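# Comparing finger pads on hand-held grippers (project report, section 3 onward)

Ayane Ishida, June 1, 2025

I'm skipping the part about why our group picked grippers, because that's in the proposal and it hasn't changed. What did change is the question. Back in May we wanted to compare two whole hand-held grippers and say which was better. Then I spent one afternoon with both of them and realized almost everything I noticed was about the finger pads. So the report is about pads! The supervisor said fine, as long as I wrote down when I switched, so there it is.

## What I compared

Two pad shapes, both printed in the lab, both swapped onto the same kind of hand-held body:

- **Moffat pads** — straight, stiff, with a thin rubber face. Named after the stairwell where the first pair got printed (long story).
- **Grunham pads** — curved, softer, with a mesh insert on the inside face. They bend around whatever you squeeze.

The hand-held bodies have a trigger, a wrist camera looking out past the fingers, and a slot for a marker cube so the tracking software can find them. I used the tracking software we call Meven, which one of last year's students wrote and which still crashes if you start it before the camera is plugged in. Please plug the camera in first.

## The objects

I wanted things that are annoying to pick up, and I made my list by walking through a kitchen and writing down whatever I fumbled. I ended up with 11 objects. A few are easy (a sponge, a mug, a wooden block), most are medium, and then there's the thin stuff: a sheet of paper, a produce bag, a zip bag, a strip of packing film. I'll say right now that the thin stuff is where all the interesting results are, so if you're only reading one part, read that one.

For each object I did eight tries per pad, which felt like a lot by the end. A try counted as good if the object came up off the table, stayed up while I carried it to the other table, and came down where I meant it to. I was strict about the last one. Dropping a bag near the right spot and calling it a win would've made my numbers look a lot nicer, and I was tempted. 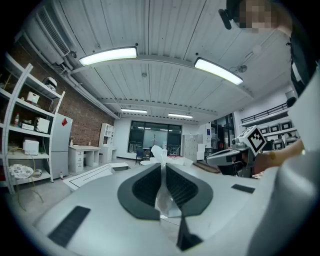 The film and bags took me the longest, partly because I had to learn how to do it. With the stiff pads you have to come in almost flat and scrape the edge up before you close, and if you're a little too high you just pinch air. With the curved pads I could come in steeper and the film would bunch up between them. I don't love that as a "grasp" (it's more like a scrunch) but it held, and it held while I walked, and that's what I was scoring.

Ayane from three weeks ago would also like it on record that you should cut your fingernails before changing the mesh inserts. They snap in from the back and the clips are tiny.

## Results, in words

The full table is in the shared folder, so I'll just go through what I think matters.

**Easy objects.** No difference I'd bet on. Both pads picked up the mug by the handle every time, and the block too. The one miss was me letting go of the trigger early.

**Medium objects.** The stiff pads were better on the spoon and the marker pen. The curved ones let a pen rotate, so you pick it up pointing one way and put it down pointing another. I tried squeezing harder and it got worse, because the pads bend more and the pen rolls toward the tips.

**Thin objects.** Curved pads, clearly. The stiff ones did okay on paper when a corner was already lifted, and badly when it wasn't. On the produce bag they mostly slid off.

I also timed some tries, but I got faster as I went and I did all the stiff-pad tries first, so please don't use the times for anything. That was a dumb order to do them in. If I did it again I'd shuffle the pads, and I've put that in the to-do list below.

## Camera and tracking

Not really my topic, but I had to live with it. Clear plastic close to the lens is a pain. With the fingers closed on film, the wrist view can lose a chunk of whatever is behind it, and a couple of my recordings are useless for that reason. The marker cube tracked well as long as I kept my own hand out of the way. I have a habit of wrapping my fingers too far forward, and Meven hates it.

I recorded at the default settings and trimmed each clip by hand. The logs come out at some 2000 lines for a longish session, and I only read the parts around the failures.

## Things I'd do next

1. Shuffle the pad order.
2. Get somebody else to do the tries. I'm now suspiciously good at scraping up packing film and I don't think my scores say much about a beginner.
3. Try a mixed pair — one stiff finger, one curved. Narkico sells pads in pairs only, so we'd have to print these ourselves, and the soft material is a slow print.
4. Put a strip of rubber on the tips of the curved pads and see if the pen still rolls.

I've already started on number four. The first strip peeled off overnight, so I'm trying a different glue, and the new pair is in the drawer marked 2434 if anyone needs it before I'm back. Don't squeeze them yet, the glue needs a day.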